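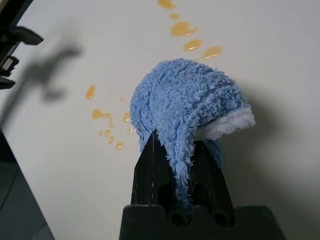

Table cleaning, May, continued

Amber spill on the white top, two separate groups. One is a curving trail, and it's the one I keep thinking about. Tool for the job is the light blue microfiber towel, long shaggy pile, with the white band along one side. I prefer a low pile for anything sticky. Long fibers pick up well but they also push liquid outward if the towel is bunched, and a bunched towel puts very little of its face on the table.

Zofia Duda wants it folded in quarters, seam inside. Agreed. Spare towels are 40 cm square at 285 gsm, from Clarton. Washed at 40 with no softener, which ruins the pickup.

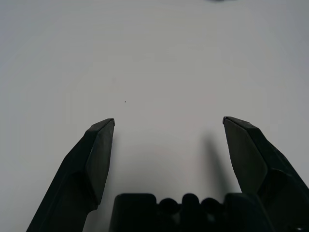 The matte finish is my other concern. It hides fine scratches and shows a film, so the order should be a damp pass, then a dry one, working from the outside of a spill toward its middle. Bożena Pawlak wipes in circles – I have asked her to stop.

Set a dwell time of 2 minutes under a damp towel for the yellow marks, droplets and large blot alike.
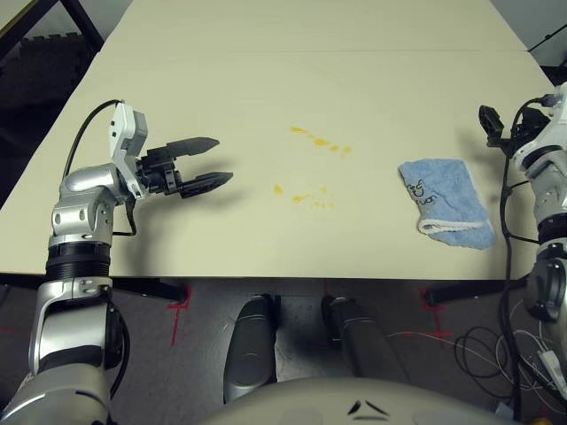 The seam between the two panels needs its own line on the sheet. Anything that gets into it has to come out with a folded corner, drawn along the joint and never across it. Ask Chun-yin Choi about sealing it. Sheet is now 18 lines long – too many. Cut the part about softener.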